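Part-time help wanted at Tramamport

Hi, I'm Arlindo Prado, and I run the office side of Tramamport. We organize walking tours and evening food tours in Cirna, and I need another tour host before October gets away from me! The job is 29 hours a week, mostly late afternoons and evenings, with Monday always off.

You'd meet the group at the Uddin Street stop, check names, keep everyone moving and tell them about the neighborhood. I'll give you the stories and the route, and you'll shadow me for 3 tours before you lead one. After that you can add your own stories (please do – I'm tired of mine).

You don't need a history degree. I'd love somebody who talks easily to strangers, can walk for 2 hours in bad shoes weather, and stays cheerful when a guest wants to argue about soup. Spanish or Portuguese would be a big plus.

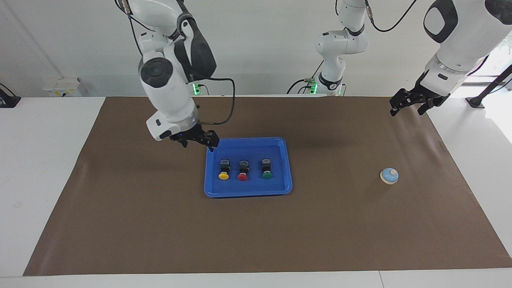
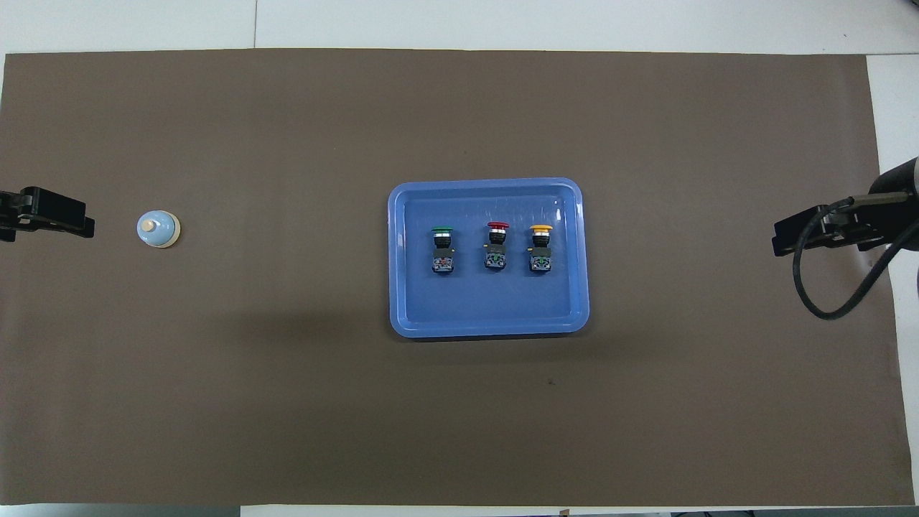
Pay is hourly and we split tips evenly at the end of each night. Dinner is on us at Drurkus, where the food tour finishes, and the flatbread there is really good. Groups can get up to 40 people in the busy season, but you'd always have a second host with you for those.

To apply, send me a short note with your phone number and the evenings you can't work. Skip the cover letter – just tell me about a street you like and why.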